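식탁 세팅 작업 인식·계획 소프트웨어 정기 회의록
7월 / 작성: Lionel Leclerc 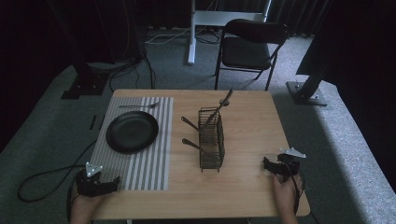
Dresov 조작소프트웨어팀 (인식·계획 파트)

일시: 금요일 오후 2시
장소: Estden 회의실
참석: 인식 파트, 계획 파트, 제어 파트, 도구 파트
작성자: Lionel Leclerc

1. 전회 조치사항 확인
- 그리퍼 개폐량 로그의 시각 동기 문제: 수정본 병합 완료. 좌우 채널 간 오프셋은 재생 도구에서 별도 표시하기로 함.
- Lebrun 파서의 빈 구간 처리: 미완료. 도구 파트에서 계속 진행.

2. 인식
- 검은색 철망 수저통 영역에서 깊이값 누락이 잦음. 격자 사이로 뒤쪽 면이 잡혀 통의 윤곽이 분리되는 사례 확인. 마스크 후처리에 볼록 껍질 적용 여부를 비교하기로 함.
- 통 밖으로 비스듬히 나온 은색 식기는 주축 추정은 되나 앞뒤 방향이 뒤집히는 경우가 있음. 둥근 끝부분을 별도 키포인트로 추가.
- 회백색 줄무늬 매트 위에서 에지 기반 접시 검출의 오검출 증가. 줄무늬 방향 성분을 억제한 버전으로 재평가.
- 그리퍼 상단의 흰색 삼각 마커판 자세 추정: 판이 기울어진 구간에서 잔차가 커짐. 점 패턴 대응이 모호하면 직전 프레임 값을 유지하지 않고 무효로 기록.

3. 계획
- 포크 배치 목표를 접시 중심 기준 상대 좌표로 정의하는 안 채택. 매트 기준 좌표는 보조값으로만 저장.
- 매트 위쪽 가장자리에 가로로 놓인 포크와 접시 옆에 세로로 놓인 포크를 동일 목표로 취급하던 규칙은 삭제. 방향을 목표 자세에 포함함.
- 수저통에서 꺼내는 동작은 인출 축을 식기 주축에 맞추고, 통 상단 테두리를 벗어날 때까지 회전을 제한. 제한 해제 조건은 제어 파트와 추가 협의.
- 양손 궤적의 충돌 검사에 케이블은 포함하지 않음. 이견 있었으나 이번 버전에서는 보류.

4. 제어 및 도구
- 궤적 재생 시 지연은 약 400ms. 원인은 Drevden 버퍼 설정으로 추정되며 측정 지점을 나누어 재확인.
- 주석 도구의 단계 구분 라벨을 9종으로 확정. '접근'과 '정렬'의 경계는 그리퍼 속도 임계값으로 자동 제안하고 작업자가 수정.
- 설정 파일 형식 변경 건은 논의하지 않음.

5. 조치사항
- 철망 마스크 비교 결과 공유: 인식 파트
- 상대 좌표 변환 모듈 병합 요청: 계획 파트
- 버퍼 지연 재측정: 제어 파트
- Lebrun 파서 수정, 라벨 정의서 갱신: 도구 파트

차기 회의는 재측정 결과가 나온 뒤 공지. 케이블 모델링은 차기 안건으로 이월.

이 사이트는 이용 환경 개선을 위해 쿠키를 사용합니다. 동의 | 설정
문의: 조작소프트웨어팀 | © Dresov | 맨 위로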